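Jendunitz grip comparison, cloth subset: README

Maintainer: Hui-mei Lai
Status: second release, March. Replaces the pilot set.

Summary

Jendunitz is a set of teleoperated grasps on cloth, recorded to compare finger designs on a two-arm bench station. The robot, controller and camera placement stay fixed across the set. The finger profile and the closing setpoint change. The data is meant for people choosing fingers for soft goods and for people training grasp-quality models from wrist views. Episodes that ended in a dropped or badly placed grasp are kept and labelled.

Station

Both arms hang over a white table with rounded corners. Arm power and signal cables leave the rear of the table and run across the carpet to the supply. Overhead recordings are taken looking down at the table, with the rear edge at the top of the image. "Left" and "right" in all file fields refer to the robot's own arms, so the right arm appears on the left of the overhead image. Most annotation errors in the pilot came from this, and the field names have since been changed to arm_l and arm_r.

Garment episodes start with the T-shirt spread flat and sideways, collar toward the right arm. The first grasp is at the shoulder beside the collar, where the seam gives the fingers a doubled edge to close on. Operators were told to leave small wrinkles alone and to restart only when the hem was folded under.
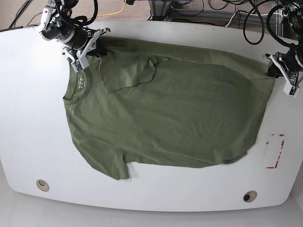 Fingers compared

Drulumar: straight parallel fingers with flat faces. Baseline for all comparisons. Good on seams and hems, weak on a single layer in the middle of a panel, where it tends to skate before it catches.

Uniyal: long tapered fingers, drilled along the length for mounting alternative pads. Picks up a single layer more reliably than Drulumar, but gathers more cloth than intended and releases it slowly. The extra length also puts the wrist higher above the work, which helps near the table edge.

Closing setpoints are stored as a percentage of commanded travel, with 100 fully closed. No force sensor is fitted. Motor current is logged and should be treated as a rough proxy only, as the zero drifts over a long shift.

Cameras

Each wrist carries a small colour camera fixed behind the fingers. Exposure is locked at the start of each session. The wrist views include a good deal of background: cables, aluminium extrusion, stands and whatever else is near the station.

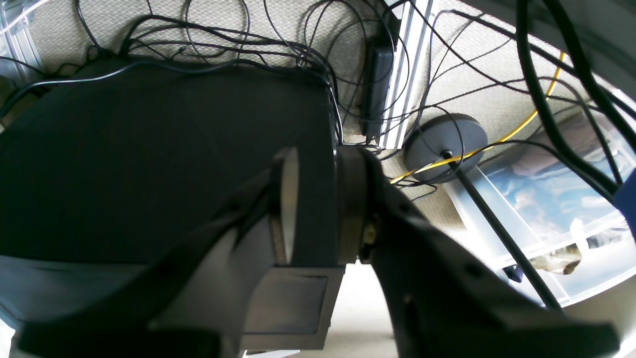 Background was left in on purpose. A cropped copy of the pilot trained faster but transferred poorly when the arms were moved to another bench, and we have not repeated that experiment on the full set. Users who want a crop should apply the same one to every episode, because the finger position in the image is itself a usable signal for how far the gripper has closed.

Wrist views can point well away from the table once the arm lifts or rolls. Do not assume that the bottom of the image is toward the floor. Use the logged wrist orientation if your model needs a gravity direction.

Close-range cloth is the hardest case for the camera. Fabric can fill half the view or more, deep folds go nearly black, and bright areas beside the cloth wash out to white. The pinch point normally stays readable between the fingers.

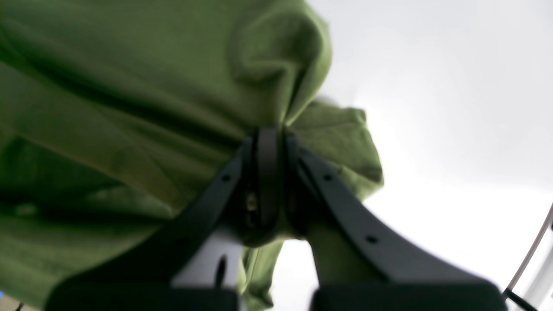 Labels

Each episode has one label per grasp:

clean: the cloth is held where the operator intended
bunched: held, with surplus cloth gathered at the pinch point
slip: contact made, cloth lost before release was commanded
miss: fingers closed without cloth

Labels were assigned from the wrist video by two annotators working separately. Disagreements were nearly all between clean and bunched. We recommend merging those two for any headline figure and reporting the split separately.

Basin episodes

A smaller group of episodes uses a white sink basin in place of the table top. The green cloth is pinched and held inside the basin, and the curved wall limits the approach angles. 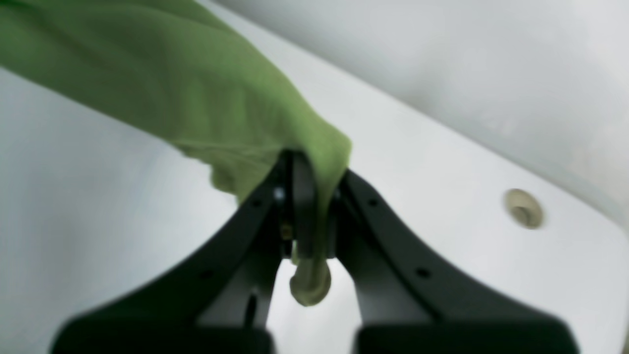 Depth estimates from a single colour view are poor in these episodes. Glossy white ceramic gives the matcher very little texture, and the transition from wall to floor is faint. Treat basin depth as missing unless you supply your own.

Episode files

The basin group has 115 episodes and the garment group 200. Each episode folder holds the overhead video, both wrist videos, joint positions, motor current and a label file. Timestamps come from the Walotine controller clock. Wrist video lags joint data by up to 8 ms, and no correction has been applied.

Known problems

Finger profile is recorded per session. If a pad was swapped partway through, the notes field says so.

The cloth is mostly green. Colour-based segmentation will look better on this set than it should.

Motor current is missing for the left arm in a few early garment episodes. The column is present and filled with zeros.

Corrections to labels go to Hui-mei Lai with the episode folder name and the grasp index.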